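Home Features Materials Care Guides Archive Subscribe

GARMENT CARE / LONG READS

What a Shirt Goes Through Before It Dries
May issue. By the Materials Desk

Most of the wear on a cotton shirt happens away from the body. Abrasion at the collar and cuffs accounts for part of it, but washing and drying do the rest, and of the two, drying is the one that households pay least attention to. A machine dryer heats the fabric, tumbles it against itself and collects the broken fibers in a screen. The lint in that screen was once shirt.

Line drying avoids the tumbling but brings its own stresses. Cotton is weaker in some respects when it is creased and stronger when it is wet, while rayon loses much of its strength in water and can stretch under its own load. A wet knit sweater hung by the shoulders will lengthen. A wet poplin shirt hung the same way will mostly flatten, and gravity will do some of the ironing.

Water, weight and air

Drying takes place in two stages. In the first, the surface of the cloth stays wet and water evaporates at a nearly steady rate, controlled by the temperature, humidity and movement of the air. In the second, the surface has dried out and the remaining water has to travel from inside the yarns. This stage is slower, and more airflow does less to help it.

Thick seams reach the second stage long after the body of the shirt has passed through it. Collars, plackets and pocket corners are the usual places to find damp fabric on a garment that otherwise feels ready to put away. At the Dolholm laundry, which handles table linen and work shirts for several small hotels, the staff check the underside of the collar and the bottom of the placket and ignore everything else.

Dolholm dries its shirts indoors at 34 percent relative humidity, held by a dehumidifier that drains to the floor. Before the unit went in, the room ran close to saturation on busy mornings and shirts hung at six were still damp at noon. Spacing was changed at the same time, so the laundry can't say how much of the gain belongs to each. The present rule is 159 millimeters between hook centers for shirts, and double that for anything with a lining.

Spacing matters because evaporating water cools the air and loads it with vapor. Where garments hang face to face with little clearance, that air lingers between them. A fan set along the line of garments, blowing through the gaps, clears it better than one aimed at the front of the first shirt.

The hanger itself is a compromise. Thin wire blocks very little air and lets the inside of the shoulder dry quickly, but it concentrates the load on a narrow line. On a dry shirt this hardly matters. On a wet one the wire can leave a ridge across the yoke, and if the coating has chipped, bare steel may leave a rust mark that ordinary detergent won't remove. Chipped hangers should be kept for dry clothes or thrown out.

Broad molded hangers spread the load and hold the shoulder open. They also take up more of the rail and cost more, which explains why commercial laundries still buy wire by the carton.

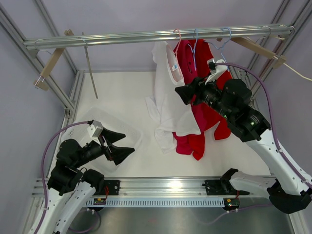
Wash temperature and spin speed

The amount of water a shirt carries to the rail is set by the spin cycle. A faster spin removes more, and it also presses creases into the cloth while the fibers are soft. Saken, a two-room repair and laundering shop that works mainly on older shirts, uses a short, slow spin and accepts the longer drying time. Its standard wash is 40 degrees Celsius, with a second rinse for anything white.

Detergent residue is a common cause of stiffness in line-dried cotton. Hard water is another. The shop tested a liquid called Lavurora on a batch of 20 shirts and found the cloth softer at the second rinse than at the first, with no further change at a third. It now stops at two.

Much of the remaining stiffness comes from the fibers drying in place without being moved. Shaking each shirt hard before hanging it loosens the yarns and pulls the seams straight. The Gallagher mill, which weaves shirting and washes sample lengths in-house, advises fastening the top button, smoothing the placket by hand and leaving the cuffs open. Darks are turned inside out if the drying room has windows. Knits go flat on a mesh screen and are turned once, when the upper face no longer feels cool.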